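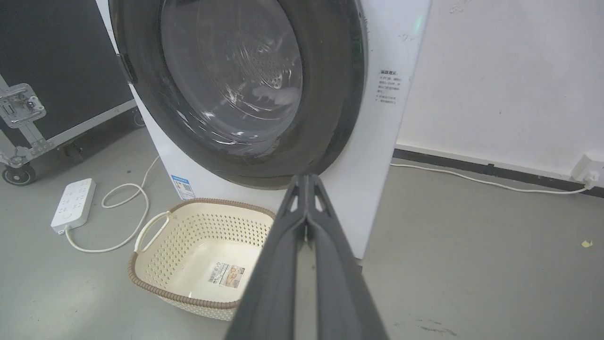
The laundry task is now in its second month, and most of the work has gone into the part that looked easiest on paper. We are collecting demonstrations for a policy that should open a front-loading washer, move clothes between the drum and a basket on the floor, and close the door again. The original plan at Kisteck gave the door a single afternoon. The door in our setup is a round one with a thick dark gray ring around the glass, and to the wrist camera at close range it is mostly curves and reflections. An operator watching only that view has trouble judging how far the fingers are from the rim. The policy gets the same view, so whatever makes it hard for the operator is in the training data too.

We set the target at 200 clean episodes for the door alone before adding any clothing. An episode starts with the door shut and both arms at rest, and ends when the door is open far enough for an arm to reach the drum without touching it. Anything that ends earlier is saved but labeled partial. Danica Kubíček wrote the labeling rules in February and we have changed them 4 times since then. The current version is in the Nastell folder. Please delete any older copy you have on your own machine, as two people were still using the first one last week and their labels had to be redone.

The largest change concerns hesitation. Early on, operators would stop in front of the door, think, back up a little and come in again. Those episodes ended well and were marked as good. A policy trained on them learned to stop in front of the door too, and sometimes it stayed there. We now ask the operator to decide on the approach before pressing record. If you pause for more than a couple of seconds during the reach, finish the episode anyway and use the label "slow." Slow episodes are kept out of the main training set, but Branislav Baláž is using them for a separate test on recovery, so they are worth having.

The second change is about where things start. For the first weeks everyone put the basket back in the same place after every run, which made the data tidy and the policy fragile. Moving the basket a hand's width was enough to make it miss. The basket, the robot base and the height of both arms are now shifted between episodes according to a list that the recording program shows on screen. Follow the list even when the position looks awkward. If a position can't be reached at all, skip it and write down the line number.

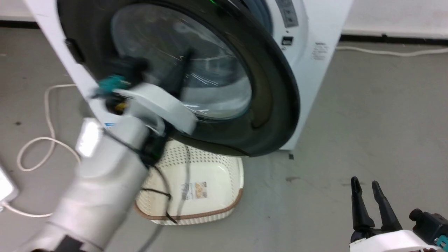
Janka Procházka thinks the list is still too polite. She wrote back after the last update to say that every start position on it is one a person would pick, and that a robot which has driven itself to the washer will end up in worse ones. She would like a share of the episodes to begin with the door already partly open, or with one arm too close, so that the policy sees what getting out of a bad start looks like. She also asked that the corrections be recorded by more than one operator, as people have very different habits when something goes wrong.

We agree with most of this. Starting with the next block, one episode in every 17 will begin with the door partly open. The number comes from how the list is built and has no deeper meaning. Bad arm positions will wait until the force limits have been checked again, because we do not want anyone leaning on the door hinge to get an example of how not to lean on it.

On opening the door, the advice so far is simple. Once the latch has let go, swing the door in one steady motion and keep the gripper low on it. Pushing near the hinge takes much more force, and the wrist tends to twist. Watch the cables during the swing. They hang below the wrist, and we would like them kept clear of the basket — a snag ends the episode and usually costs several minutes of setup. The other arm should stay still unless it has a job. Small nervous movements of the idle arm turn up in the trained policy with surprising accuracy.

Numbers for those who asked: across all tasks the Flostine store now holds 1646 episodes, counting partial and slow ones. The door set has not reached its target yet. Žofie Pešek is going through the door episodes again with the current rules and expects to drop a fair number of the early ones, mostly for missing frames from one of the cameras. Before you start a session, check that all camera streams are live and that the clock on the recording machine matches the one on the robot. A small offset is hard to see in playback and ruins the episode for training.

Clothing comes next. We will begin with towels, one at a time, then shirts, then mixed loads. Wet items are not planned for this round. If you have old towels in plain colors, leave them on the shelf by the Khan workstation. Patterned ones are welcome too, but put them in a separate pile.

Sessions can be booked through Žofie Jelínek. New operators do a practice block first, and those episodes are not added to the store.

11 June 2026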